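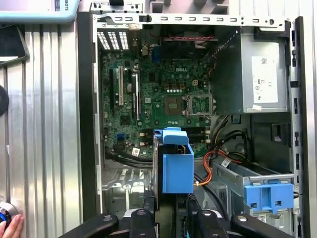 Dell board, CPU socket empty.

About Jarkus

We repair and resell office computers. Drita Gashi started Jarkus with a borrowed van and a low opinion of the word "refurbished," which in this trade can mean anything from a full rebuild to a wipe with a damp cloth. She still has the low opinion. The van went back.

Most pages like this one will tell you the company is passionate. We doubt that helps you much. You probably want to know what we charge, how long it takes and what happens if the machine dies in a month.

A desktop repair takes up to seven working days. If we need longer, we call. The warranty on a resold machine is two years and covers parts and labor. It does not cover coffee, and we have had that argument enough times to put it in writing.

We don't sell "tune-up" plans. Despina Obradović, who runs the bench, spent four years at a shop that did, and she has yet to find one that did more than a restart and a bit of deleting. If your computer is slow we'll look at the disk and the memory first, and we may tell you to leave it alone.

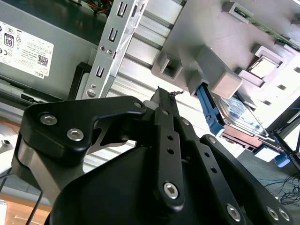
Inside an open desktop case.

We're often asked whether we are green. We keep old machines in use, and that seems better than shredding them, but we're wary of the numbers that get thrown around. Last year we put 1,919 computers back to work. How much carbon that saved depends on who is doing the math and what they are selling, so we don't print a figure.

In June we took over the Delić parts counter – same building, side entrance – and with it a lot of power supplies and memory. Anything from there is tested before it goes on the shelf.

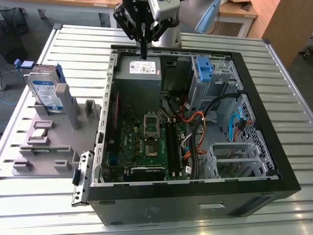
Schools and small offices can buy in batches through our Kilo list. There are no membership tiers and no points. You get a price per machine and a note of what was replaced. Read the note before you pay – some buyers don't, and then they are surprised by the scratches.

Quotes are free. Bring the power cord if you have it.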